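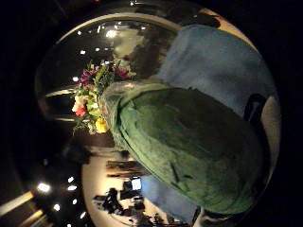 Paraschiva Buzatu: Whatever gripper you end up with, budget for spare fingertips first. We wore through a set by the end of January and then waited on shipping.

Now the thing I came to ask, posted 30th July by Firklow Flowers. We wrap and pack bouquets for local shops and want to automate moving the wrapped ones from the bench to the box. I have a quote from Erska for a small arm with a two-finger gripper. The arm is fine on price. What I can't work out is what else to put in the budget. The paper creases easily and the flower heads can't be touched at all. Has anyone priced a job like this?

Guverano
Get soft fingers. Hard ones will mark the paper.

Morgan
I did this for a gift basket line. The arm was less than half of what we spent. You also need a stand, a guard or a safety scanner, someone to set it up, and bench time to test. Ask Erska whether the quote covers training, and get the answer in writing.

Before you sign, send them 100 of your own bouquets in mixed sizes and ask for a test report. We did that with baskets and 89 went through clean. The other 11 were nearly all tall ones, so we now pack the tall ones by hand and the arm does the rest. It was cheaper than buying a second gripper.

Plan on holding the wrap near the stems. Wide loose wraps shift when you squeeze them, and a camera can have trouble with clear film or glass, so if you ship in vases tell them now. It took us 47 days from delivery to the first full shift. Keep your packers on the normal schedule until then.

Contact us | Copyright Community Help Boards | Back to top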